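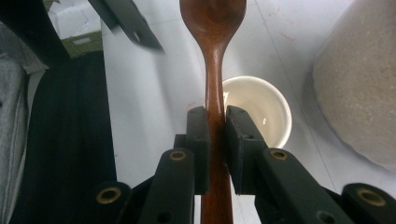 The Dhanial workshop at Sutport opens to visitors twice a year, and I attended the afternoon session on Wednesday, September 29, 2021. Production is limited to kitchen spoons and small spatulas. The standard pattern has an oval bowl and a slender neck, with the handle widening slightly further down, and the finished wood is a glossy reddish brown with the grain still legible. Blanks are sawn from boards stored in the rear shed, then shaped on a belt and finished by hand.

Hina Abbasi led the tour and took questions at each bench. Sanding occupies 7 stations. The neck takes longest, as the belt cannot reach the transition into the bowl and the work is done with folded paper. Oiling follows in two coats, with 45 minutes between them, and the spoons then hang on racks overnight. Extraction was adequate at the belts and poor at the hand benches.

The stock room holds patterns going back to the Drurnar range, discontinued in June. Seconds were on sale at the door. I bought one with a small knot in the handle. Parking is on the lane behind the building and was full by the time I left.

Print this page | E-mail this page

Contact | Copyright Zestum 2021 | Back to top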